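Chapter 7
Buying the First Arm

What this chapter covers
Reading a quote line by line
Counting the costs that never appear on a quote
Sizing the table, the gripper and the room
Planning the first year of money and hours
Deciding when to wait

Most people who end up in charge of a robot budget did not train for it. They ran a kitchen, a packing room, a lab or a classroom, and one spring somebody handed them a folder and said, "Find out what it would take." If you are that person, welcome! This is one of the most enjoyable jobs in the whole field, and you can do it well with a pencil, a tape measure and a few patient afternoons.

Chapter 6 dealt with the question of what a robot arm can do. Now we turn to what it takes to own one, and the two questions are much further apart than they look. An arm that is perfect for your task may be wrong for your doorway, your power outlets or your July budget meeting. We will work through these matters in the order in which they usually come up, starting with the one that feels too simple to write down.

7.1 Start with the task, on paper

Before you open a catalog, write a single page that describes the work. Use plain words. "Clear a table after a meal" is a fine start, but it is only a start. What will be on the table? How heavy is the heaviest thing and how thin is the thinnest? Which things roll? Which ones squash? Where does each one go when it leaves the table, and how far away is that place?

Your page will be used again and again. Suppliers will ask for it, your finance office will ask for it, and in Chapter 9 you will use it to write an acceptance test. A good task page has a list of objects with weights and sizes, a sketch of the work area with measurements, and a short note on how often the job is done and who does it now.

Take the team at Millier, a small food service company whose planning papers we will follow through this chapter. Their first task page was four lines long and said "dishes and leftovers." The second ran to two sheets and listed every plate, cup and bottle in use in the staff dining room. The quotes that came back from the second version were easier to compare, and one supplier, Vesetti, withdrew its original offer and proposed a smaller arm that would do the same work.

7.2 What a quote includes, and what it leaves out

A quote for an arm is usually a quote for the arm. That sounds obvious until the crate arrives. Look for each of these by name, and if you can't find one, ask:

Controller and hand-held pendant
Gripper, and the adapter plate that joins it to the wrist
Cables, in the lengths your layout needs
Mounting base or table
Cameras and their brackets
Software licenses, with the date on which each one must be renewed
Shipping, unpacking and setup
Training, with the number of people it covers
Spare fingers or pads for the gripper

The adapter plate deserves a special word. It is a small piece of metal and it can hold up a whole project. In the Millier papers it appears as a separate line in one offer, is included in the second, and is missing from the third. All three suppliers were acting in good faith; they simply drew the line in different places.

Once you have your list, make a table with one column for each supplier and one row for each item, and write something in every cell, even if it is only "asked, no reply yet." Blank cells are where budgets go wrong.

7.3 Budgeting for the things on the table

Now for a part of the plan that many first-time buyers skip, and it's a fun one. The robot needs something to work on. Test objects cost money, they wear out, and they take up shelf space. Millier set aside $514 for its first set of tableware and food items and $62 a month to replace what got broken, lost or eaten.

Buy real objects wherever you can. A smooth block of foam will teach you very little about a bottle that has a slick side and a narrow cap. Mix your shapes – deep bowls, flat dishes, tall cups – and include a few items that are awkward on purpose. Think about color and finish too. See-through plastic can be hard for some cameras to pick out, so if your dining room uses it, your test set should have it as well.

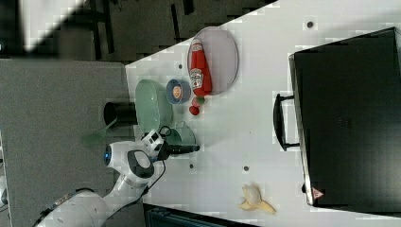 Maren Policarpio

Look at the range of handling problems that fit on a single white tabletop. The ketchup bottle lies across its plate, so the gripper would have to deal with the bottle and leave the plate alone. The two small red fruits near the cap call for a light touch and a careful approach, and the banana peel has no firm shape to grip at all. The black hard-shell case takes up a large share of the surface. When you measure your own work area, measure it with everything in place, bulky items included, and then check the reach of the arm again.

Notice as well how much of the layout depends on the arm itself. A cup that stands behind the wrist from one viewpoint may be in plain sight from another. If your plan includes cameras, price at least two positions for them and the brackets for both. Moving a camera later is cheap. Finding that there is nowhere to bolt it is a real nuisance.

7.4 Hours are money too

The biggest number in a first-year plan is often one that has no price tag. Someone has to learn the system, reset the table between trials, keep notes and clean up. Write these hours down next to the dollars.

Millier planned for 722 staff hours in its first year and used 761. The gap was small because the team had counted resets from the beginning. To make your own estimate, set out the objects by hand, time it, put them away, time that, and do it again on a day when you are busy. Multiply by the number of trials you expect in a week. The answer may surprise you, and it is much nicer to be surprised now.

Training belongs here as well. Plan for at least two people to learn the arm well enough to restart it on their own. People take vacations, change jobs and catch colds, and equipment that only one person can run will sit still for part of the year.

7.5 Rent, buy or wait

Buying is the usual choice when the task is steady and the room is settled. Renting makes sense when either one may change. Some suppliers offer a trial period with part of the rent counted toward the purchase, and you should always ask, even if the offer isn't printed anywhere. Tallia, the teaching kitchen in our second case, rented for a season, learned that its tables were too low, and bought with much more confidence afterward.

Waiting is a proper decision too, as long as you put a date on it. Write down what would have to change before you look again: a new room, a lower price, a gripper that handles soft items better. Then keep the task page in a folder where you can find it.

Words to know
Acceptance test: a set of trials, agreed on before purchase, that the equipment must pass before the final payment.
Payload: the most weight an arm can carry at the wrist, with the gripper counted as part of it.
Reach: the distance from the center of the base to the farthest point the arm can work at.
Reset: putting all objects back in their starting places between trials.

Before you read on
Choose a table you use every day and write a task page for clearing it. Include weights, and use a kitchen scale if you have one. Keep the page handy – Section 7.6 begins with it.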